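4. Keeping your storage mounts after a reboot

By now you have Brovach installed on the host and you can log in to its console. Good! This section gets your shared storage mounted in a way that survives a restart. It's my favorite part of the whole setup, because once it's done you can reboot the host as often as you like and all your machines come right back.

Before you start

You will need:
- the root password for the Brovach host
- the address of your storage server (we use a server named akl in this section; put in your own name wherever you see it)
- the name of the export you want to mount (ours is /pool/wosamar)
- a free window to restart the host, 11 minutes is plenty for most hardware

Note: If you are running Clatance on the same host, shut down its guests first. Clatance holds the mount table open while guests are running, and step 6 will fail with error 141.

4.1 Add the mount by hand

1. Open a shell on the host, either from the console or over SSH.

2. Check that the host can see the storage server:

ping akl

If you get no reply, stop and go back to section 3 (Networking). Everything below depends on this working, and it's so much easier to fix now.

3. List what the server is offering:

brovach storage list --server akl

Your export should show up in the second column. If the list comes back empty, the host isn't on the server's allow list yet. Add it there and run the command again.

4. Create the mount:

brovach storage add --server akl --export /pool/wosamar --name shared

The prompt comes back in a second or two with no message at all. No message is good news.

5. Try it out by writing a small file:

touch /mnt/shared/test.txt

Then look for test.txt from the storage server's side. There it is!

Caution: The name you give with --name can't be changed later without detaching every guest disk that lives on the mount. Take a moment to pick one you like. Lowercase letters, digits and hyphens only.

4.2 Make it stick

The mount you just made lives in memory, and a reboot will wipe it. Plenty of people stop after step 5 (I sure did, my first time) and then wonder where their disks went. Two more commands take care of it.

6. Save the running configuration:

brovach config commit

7. Turn on the boot-time hook:

brovach service enable storage-late

There are two hooks, storage-early and storage-late. The early one runs before the network is up, so it only works for local disks. For anything reached over the network you want the late one. Wissam Srour wrote the late hook for the May release, and it is a beauty: it waits for the network link, tries the server, and keeps trying for 100 seconds before it gives up.

8. Set the start order for your guests so they wait for storage:

brovach guest order --after storage-late --all

Note: Use --guest and a guest's name in place of --all if some of your machines keep their disks locally. Those can start right away, and it makes for a nice quick boot.

9. Restart the host:

brovach host restart

10. When the host is back, log in and run:

brovach storage status

The line for shared should read "mounted (late)". Delete test.txt if you're done with it, and go start something big on all that lovely shared space.

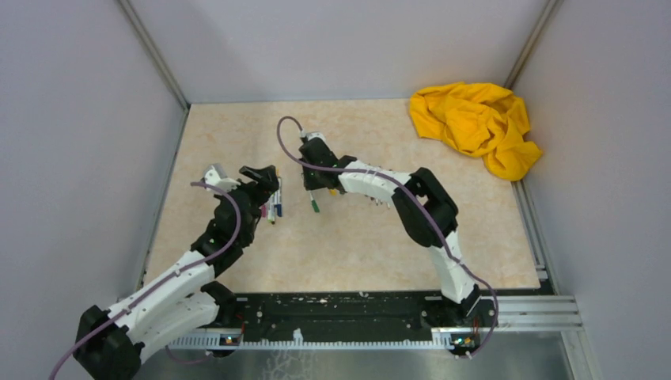
4.3 If the mount is missing after a restart

Status says "pending": The hook is still trying. Wait a little and run the status command again.

Status says "failed": The server didn't answer in time. Slow switches are the usual cause. Raise the limit with brovach service set storage-late timeout and a number of seconds, then go back to step 9.

The mount isn't listed at all: The commit in step 6 didn't go through. Check free space on the boot device with df, clear out old logs if it's full, and repeat from step 4.

The log shows "port 1137 refused": A firewall is blocking the Brovach storage helper. Open TCP port 1137 from the host to the storage server. You don't need to open it the other way.

Caution: Don't edit /etc/brovach/mounts.conf directly. The file is rebuilt at each boot from the committed configuration, and your changes will be gone.

Thanks to Ayman Tannous for testing these steps on older hardware and for catching a missing hyphen in step 7.

Section last updated November 11, 2020. Next: 5. Setting up snapshots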